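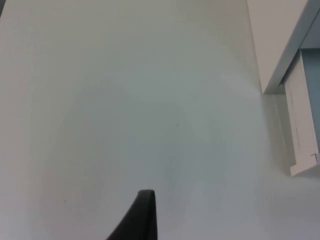 Startseite » Mitmachen » Ausschreibungen

Mitstreiter gesucht: Studentisches Greifarm-Projekt Tornum

Wir suchen zum Januar Leute fürs Team. Fachrichtung egal, Semester egal, auch Schüler ab der Oberstufe. Bewerbungsschluss ist der 1. Dezember, danach wird's eng mit den Werkstattausweisen.

Worum geht's

Tornum ist ein Roboterarm mit Zweifingergreifer, der kleine Haushaltssachen aufnehmen und in Schubladen ablegen soll. Wir treten damit beim Trutberg-Cup an, Klasse »Aufräumen«. Letztes Jahr Vorrunde überstanden, dann im zweiten Lauf Kabelbruch am Handgelenk. Kabelführung ist inzwischen neu, Software zur Hälfte auch. Die andere Hälfte wartet auf euch.

Was zu tun ist

Vorführen: Arm per Fernsteuerung führen, Durchgänge aufzeichnen, danach sortieren. Bisher haben wir 388 brauchbare, Ziel bis zum Wettbewerb sind nahezu 4.000. Das ist der größte Brocken und braucht am meisten Hände. Vorwissen null, Einweisung dauert einen Nachmittag.

Software: Python, etwas C++. Training läuft auf dem Rechner im Nebenraum, Auswertungsskripte sind ein Kapitel für sich (sprich: bitte jemand neu schreiben).

Mechanik: Fingerspitzen für den Greifer. Die jetzigen rutschen bei glatten Teilen gern ab. CAD, drucken, testen, nochmal drucken.

Doku und Wettbewerbsunterlagen: Der technische Bericht muss auf Englisch rein, max. 30 Seiten. Wer gern schreibt, bitte melden!!

Was ihr mitbringt

Einen festen Nachmittag pro Woche, den Rest teilt ihr euch selbst ein. Geduld beim Wiederholen. Deutsch oder Englisch, beides geht im Team. Eigener Laptop wäre gut, sonst leihen wir einen.

Was ihr bekommt

Schlüssel zur Werkstatt im Haus Esbridge, Untergeschoss. Studierende können sich die Mitarbeit als Projektmodul anrechnen lassen, Formular gibts bei uns. Bezahlt wird nicht, leider. Für die Fahrt zum Cup gibt es 200 Euro Zuschuss pro Person aus dem Chamoun-Fonds, Unterkunft organisiert das Team.

Bewerbung

Kein Lebenslauf, kein Motivationsschreiben. Ein paar Zeilen reichen: wer ihr seid, welcher der vier Bereiche, welcher Nachmittag passt. Wenn ihr schon mal was gebaut oder programmiert habt, Link dazu. Wenn nicht, auch ok.

Mail an Fadi Haddadin (Teamleitung), Betreff »Tornum Mitarbeit«. Antwort kommt normalerweise binnen einer Woche, in der Klausurphase etwas später. Danach kurzes Kennenlernen in der Werkstatt, wer mag darf gleich selbst an die Steuerung.

Unter 18: bitte Einverständniserklärung der Eltern mitschicken, Vordruck liegt im Downloadbereich. Sicherheitsunterweisung ist für alle Pflicht, auch für die, die sie woanders schon hatten. Termin steht noch nicht, kommt per Mail sobald der Raum bestätig ist.

Zurück zur Übersicht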